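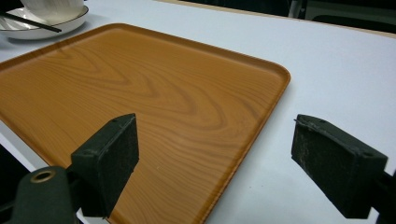
More trays, please, and fewer perfect ones. A reader called Pernine sent me that in August, after my first piece on the table-clearing project over in Hundstead, and went on to say that a learning system shown only tidy examples will fall apart the first time somebody leaves a spoon hanging off a saucer. I passed it along to the folks at Enance, who run the project, and they laughed and told me to come try it myself. So I did!

9/26/20 – I spent most of the day there, and my forearms would like everyone to know it. The idea is pretty simple. You hold a gripper in each hand and do an ordinary tableware job, like setting a cup on a tray, and the whole thing gets recorded. Do that enough times, in enough slightly different ways, and you have a pile of examples a robot can learn from. The current batch is called Wuyts (I asked what it stands for and got a shrug), and the goal is 1,000 good examples before they start training on it. They have a ways to go.

I figured I'd be a natural. I've been carrying cups to trays my entire life. Well, my first try took forever, and I squeezed so hard that the cup slid sideways on its saucer, and I said a word that I hope didn't get recorded. You lose all the little things your fingertips do for you without asking. With the grippers you have to line up, close, wait a beat, then lift, and if you rush the closing part you're chasing the cup all over the table.

The crew gave me some coaching, most of it about slowing down. Keep the other hand near the tray so it's ready. Don't swing wide. If you miss, let go and start the grab over, and don't fling the cup to save time (I had not been planning to fling it, but okay). By my fourth or fifth go I was getting it, and I'll admit I got a little smug.

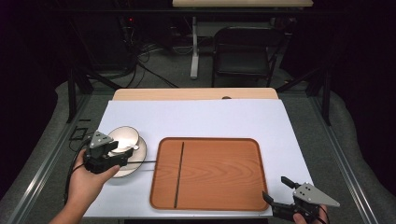

*Left hand on the cup, right hand waiting by the tray.*

What surprised me most was how fussy they are about variety. After every couple of runs we stopped and changed the setup a little – tray turned, saucer moved over, bowl swapped in for the cup. I asked whether Pernine had gotten through to them on that, and they said it had been the plan from the start, but the note did get them to loosen up about the messy starts. A chopstick can lie any old way now. It used to get straightened before every run, which sounds exhausting.

They're also keeping some of the fumbles, as long as the person recovers and finishes the job. Drops get thrown out. So do runs where you stop and stare at the tray because you've forgotten what you were supposed to be doing, and I gave them two of those. My final tally was 14 runs, with 12 kept, and I was told that's fine for a first day. One of the regulars does that many before the coffee's ready, so I'm not quitting my job.

I did ask when a robot might do this on its own. The answer was friendly and pretty vague. Training comes after the batch is full, then there's a stretch of testing on trays and dishes the system hasn't been shown, and they wouldn't put a date on any of it.

In the meantime they could use more hands in Hundstead. Sessions run some 10 minutes at a stretch with breaks in between, and left-handed people are especially wanted, as the batch leans heavily to the right so far. Wear short sleeves, or push up the long ones before you start. Mine kept sliding down over the grips and I had to stop and fix them every single run.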